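4.2 What the newsletter did for traffic

I'll admit I went into this part of the study expecting the newsletter to be a waste of my evenings. Everybody who writes about website promotion says "build a list," and I had heard it so often that I'd stopped listening. But Evander Drummond, who helped me set up the tracking for both sites, kept pushing for it, so we put a sign-up box on the Plollthorpe site in April and left the Dultden site without one. The two sites cover pretty much the same ground (home and workshop projects, tool write-ups, the odd long rant from me), and they'd been pulling similar visitor numbers before we started, so they made a decent pair.

We sent one email a week. Each one had a short note from me, a link to whatever was new, and a link to something old that I thought deserved another look. I wrote them the way I'd write to a friend, typos and all, and I didn't sell anything. By the time we stopped counting, 1,103 people had signed up, and the weekly email was bringing in 245 visits in a typical week. I know that's small next to what a big search ranking can do! But these people stuck around. They read more pages per visit than the folks coming in from search, and they left most of the comments, including the ones telling me I was wrong about clamps.

The old links were the real surprise for me. I had thrown them in as filler, and they got clicked nearly as often as the new posts. A few of those pages hadn't had a comment in ages, and then after a mailing there'd be a little burst of talk under them, and sometimes a reader would link to the page from their own blog. I can't prove the mailing caused every one of those links (people find things in all sorts of ways), but the timing was hard to ignore.

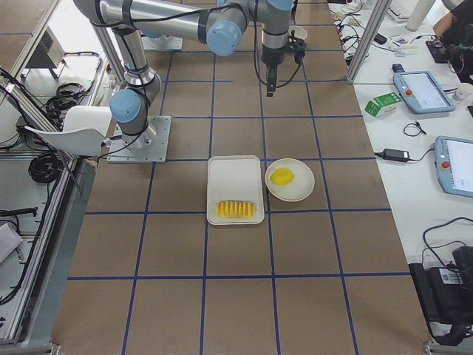
Figure 3. Work table and arm.

Subject lines were where I fooled around the most. Evander wanted plain ones that said what was inside, and I wanted clever ones, so we took turns. His won, and it wasn't close. "New post on sharpening" beat every pun I came up with, and I was proud of some of those puns. We also tried sending in the morning and sending at night, and I couldn't see a difference worth reporting, so I left that out of the tables.

Kirui, the mailing tool we used, counts an open whenever the pictures in an email load, which means it misses readers who have pictures turned off and can count the same person more than once. We started out trusting that number and then dropped it. Everything in this section is based on clicks that showed up in our own site logs, with my visits and Evander's taken out. We had a go at matching the logs against Moreo, the stats package on both sites, and the two never fully agreed. Where they differed I used the logs.

People did leave the list, of course. Most of them went after one of the first 4 mailings, and after that it settled down to a trickle. I asked a few of them why and got mostly kind answers: too much email in general, or they'd only wanted the one article. One person said I talk too much, so I kept the next note to a paragraph and the clicks stayed about where they were. I went back to my usual length the week after. The Dultden site gets its own sign-up box on 5th October, with the same weekly schedule and Evander's style of subject line from the first mailing on.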